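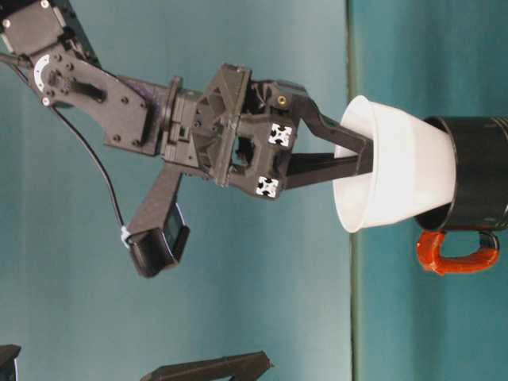

Dark grey and teal.

1,009 shares | 2 comments

Hello, and welcome to Vernach! I'm Ramil Sison and I started this little news site at my kitchen table, mostly out of frustration. I kept reading about sanctions and ceasefire talks and treaty votes, and I'd get to the bottom none the wiser (you know the feeling). So I began writing my own plain-English notes on what had been signed, who'd signed it and what it let them do.

Jhun Castillo joined in January and he now looks after everything on arms control and export rules. He reads the annexes. All of them! I do the daily round-up, which goes out at 6 a.m. to 1,000 subscribers, and we share the Sunday long read, usually with a fair bit of arguing over commas.

We don't take money from governments, parties or defence firms. Readers pay for the site, and if we get something wrong we say so at the top of the piece, with the old wording left in so you can see what we changed.

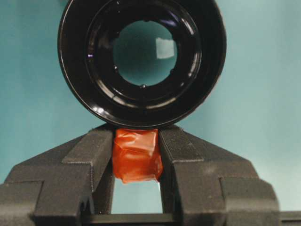
Fajardo wrote to say the sanctions explainers are the only ones she can follow on the bus, but could we please do more on what happens once a ceasefire has been signed and the cameras have gone home? Yes, we can! Jhun has already started on a series about monitoring missions, and I'm nagging him for part one.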